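The House Rules: Writing Good Practice for Robots That Work Where People Sleep

Industrial robots have had rulebooks for decades. A machine that welds car doors stands inside a fence, and the fence has a gate, and the gate has a switch. The rules for that kind of work are long, but they begin from a simple position: when the machine moves, people stay out.

A home allows no such arrangement. There is a bed, a shelf, a power cord and a narrow strip of floor between them. The person who owns the shelf may be on either side of it. For the past several months the standards group at Giltden, an institute that writes operating guidance for service machines, has been drafting a code of practice for humanoid robots in furnished rooms. The draft has been prepared with Wirkix, which maintains test rooms, and Avasari, which trains operators. It is expected to go out for public comment in November.

The drafters chose to begin with ordinary tasks. Section one of the code concerns picking up, holding and putting down small household goods, with fruit named as the reference item. Fruit varies in size and surface, bruises under pressure, and rolls if it is released badly. It is also cheap to replace, which matters to those who must run the same trial many times over.

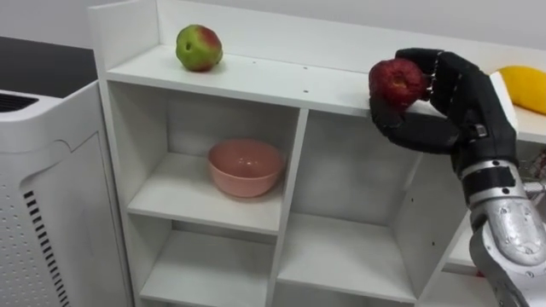

Volume 2, Page 55

The guidance on grip is short. The hand should support an item from underneath as well as from the side wherever its shape permits. The item should be lifted clear of a shelf lip before any sideways movement begins. If it is to be carried across an edge, the operator should confirm the hold before the arm leaves the surface. An apple held at the front of a shelf is treated as a load over a drop, even when the drop is no higher than a chair.

The code also asks operators to state the destination before the first movement. A pink bowl in a cubby below the fruit may be the intended target, or it may simply be a bowl. A person standing nearby cannot tell which, and under the draft this is a fault in the procedure. The destination is to be spoken aloud or shown on a display, in plain words, and repeated if it changes.

Some reviewers considered this excessive for such light work. The drafting group kept the clause. Its reasoning, set out in the notes to the code, is that people share a room more safely when they know what will happen next, and that the habit is easier to form on small tasks than on large ones.

The second section is the longest and has drawn the most comment. It deals with the room itself. Factory guidance usually assumes a prepared floor. The household code assumes a floor that has been lived on, and it requires the operator to walk the full working area before the robot is allowed to stand or step. The walk-through covers cords, bags, loose mats, pet bowls and anything else that could catch a foot. It also covers the robot's own cables, which the draft treats as part of the machine for every purpose.

A cable that reaches the floor must be accounted for. The code offers a choice of two methods: the cable may be routed away from the feet and secured, or a second person may be assigned to watch it for the whole of the session. That person may have no other duty during that time.

Beds receive a paragraph of their own. A mattress is soft, but the drafters caution against treating it as a safe place for a machine to fall. A bed may hold a sleeping child or a phone left on the sheet, and its edge can tip a standing robot in a direction the operator did not expect. Unless the task requires the bed, it is to be treated as occupied space, whether or not anyone is on it.
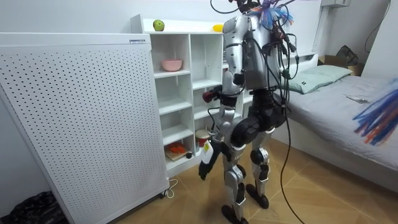

Both Hands Count

One clause was added after Moussa, a trial program run in small apartments, submitted its incident log. The log contained 3810 entries, most of them minor. A recurring type involved the arm that was not being used. While the operator attended to a raised hand, the lowered one drifted against a container, a drawer front or the side of a shelf.

The draft now states that an idle arm is a moving part. Its resting position must be chosen before the task starts, and it must be kept clear of stored goods by a margin of up to 55 millimeters, according to the speed of the work. Where furniture makes that margin impossible, the session plan must say so, and the goods nearest the idle hand should be moved beforehand.

Operators who took part in early training at Avasari found this clause the hardest to keep. The natural tendency is to look where the work is. Instructors have responded by asking trainees to report the position of both hands at set points in each exercise, starting with the one they are not using.

The same section asks for more than one viewpoint. A camera at the head gives a close account of the fingers and the item, but the robot's own forearm may cover the shelves below it. A fixed camera to the side gives a poorer account of the fingers and a much better one of the feet. The code recommends both wherever a full-body machine is working within reach of furniture, and it advises against approving a room on the strength of a head view alone.

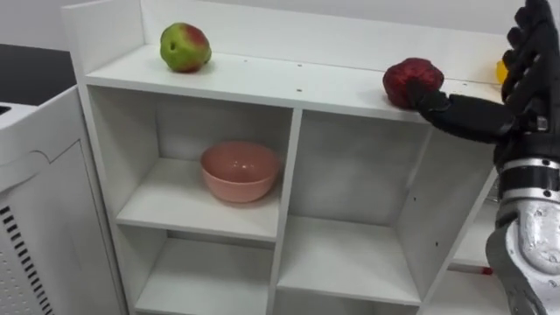
Reading time: 2 minutes remaining

The closing section addresses contact with nearby items. Household shelves are rarely arranged for a robot's convenience. A hand that closes on one piece of fruit may have another just beyond its fingers, and the approach must be planned for both. The draft permits light contact with a neighboring item if that item cannot fall or break. It does not permit an item to be pushed out of the operator's sight.

Placement is held to the same standard as pickup. An item set at the front edge of a surface should be moved back before the task is recorded as complete, and the hand should remain near it until it has stopped moving. The record must list anything touched along the way, including items that were returned to the same spot.

Giltden describes the document as guidance and has no power to enforce it. Wirkix has adopted the room walk-through in its own test spaces, and Moussa is applying the idle arm clause to new sessions. Comments on the draft will be accepted in writing from manufacturers, operators, housing providers and residents. The group has asked residents in particular to describe how their rooms are arranged on a normal day, before any tidying has been done.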